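Falura says its grocery cell now needs less looking after

Falura has changed how it maintains the shelf-stocking cell at its Clilora site, and the company is pleased with itself. Whether it should be is harder to say.

Until December the arm was recalibrated only when it began missing things. Under the new routine, drawn up by technician Weidong Zou, the wrist camera is checked every 10 shifts and the finger pads are swapped after 2000 grasps. Zou also re-tightens the camera mount at each check — a loose mount, he says, was behind most of last winter's stoppages. The whole job takes almost 20 minutes.

Falura puts stoppages at 19 before the change and "very few" after it. It would not give the second number. Jivuvby, which supplies the pads, would not say how long they are supposed to last, either. 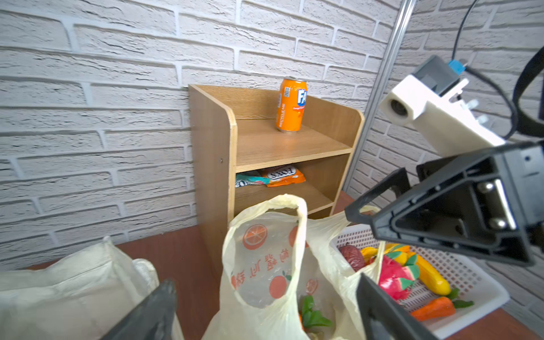 The harder question is what the checks are checked against. Zou's test is a short run of picks at the table, and a pass clears the cell for another 10 shifts. A soda can standing upright on an open shelf, with clear space in front of it, is a kind target. Leafy greens inside a thin plastic bag are much less so, and Falura has no separate pass mark for soft goods. Zou said one is being written. He did not offer a date.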